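投稿:11月 文:Frans Dekker

件名:追悼ページの「お悔やみ帳」に書き込みが出てこない件、対応メモ

ええと、先週から引きずっていたこの件、ようやく片付いたので忘れないうちに書いておきます。長いです、すみません!

最初の連絡は月曜の朝、喪主の方の娘さんから。お父さまの追悼ページに親戚が何人もメッセージを書いてくれたのに、ページには最初の8件しか出ていない、とのこと。お通夜の前にお母さまに読ませてあげたいという話だったので、こちらもかなり焦りました。

まず管理画面(うちはまだArkariの旧版です)を開いてみると、書き込み自体はちゃんと届いているんですよね。承認済みの印もついている。なのに公開側には出ない。キャッシュかなと思って消してみたけど変化なし。ブラウザを替えても、スマホで見ても同じ。ログアウトした状態でも同じでした。

次に疑ったのはログインまわり。お悔やみ帳はZavoのアカウントかメールアドレスのどちらかで署名してもらう形なんですが、出ていない書き込みを見ていくと、どれもメールアドレスで署名したものだったんです。おっ、これだ!と思って、自分でテスト用のページを作って、メールで「テストです」と書いてみたら……普通に出る。がっかり。一時間ほど無駄にしました。
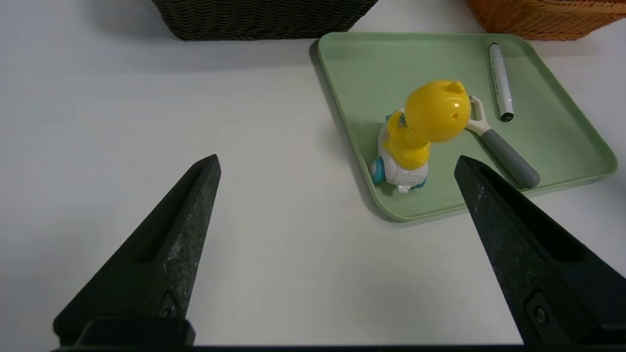 で、お昼を食べてからもう一度ログを最初から読み直しました。すると、出ていない書き込みには全部、同じ警告がついている。文字数の警告です。お悔やみ帳の本文は3,000文字まで入るはずなのに、表示側のテンプレートでは400文字を超えると「要確認」扱いになって、承認しても公開の列に移らない設定になっていました。テストが通ったのは短かったからですね。メール署名の方に年配のご親戚が多くて、皆さん長く丁寧に書いてくださっていた、というのが偶然重なっていたようです。ちなみに一番長いのは1,102文字、故人と釣りに行った思い出でした。読んでいてちょっと泣きそうになりました(仕事中なのに)。

直し方。同じことになった人のために順番だけ書いておきます。

・管理画面の「表示」からテンプレートの設定を開く
・「長文の保留」の値を、入力側の上限と同じにする
・保存したら、保留になっている書き込みを一度「未承認」に戻して、もう一度承認する
・公開ページを再生成する

三つ目を飛ばすと古い書き込みは保留のままです。わたしは飛ばしました。それで「直ってないじゃないか」とまた慌てたので、どうか飛ばさないでください。

再生成のあとで全部の書き込みが出ているのを確認して、娘さんに電話。お通夜には間に合いました。お母さまには印刷したものも欲しいとのことで、Clikowの冊子用の書式に流し込んでPDFでお送りしています。改行が詰まるところが二か所あって、そこは手で直しました。

残っている宿題。

・献花と寄付の案内の並び順が、再生成したときに入れ替わった。今は手で戻してあるけど、次に再生成するとたぶんまた入れ替わる。Ragnarssonのサポートに問い合わせ中で、返事待ち。
・ほかのご家族のページにも保留のまま眠っている書き込みがないか調べる。今のところ二家族分見つけて、承認前にそれぞれご連絡するところです。勝手に公開すると、もう閉じたつもりのページに急に書き込みが増えて驚かせてしまうので。
・入力欄の横に文字数を出してほしい、という要望を出す。前にも出した気がするけど、もう一回出します。

追記:夕方にもう一度見たら、絵文字の入った書き込みが一件だけ文字化けしていました。お孫さんからのものです。元の文面は管理画面に残っていたので、貼り直して解決。原因はまだ見ていません。別のチケットにします。

状態:本件は解決、並び順のみ継続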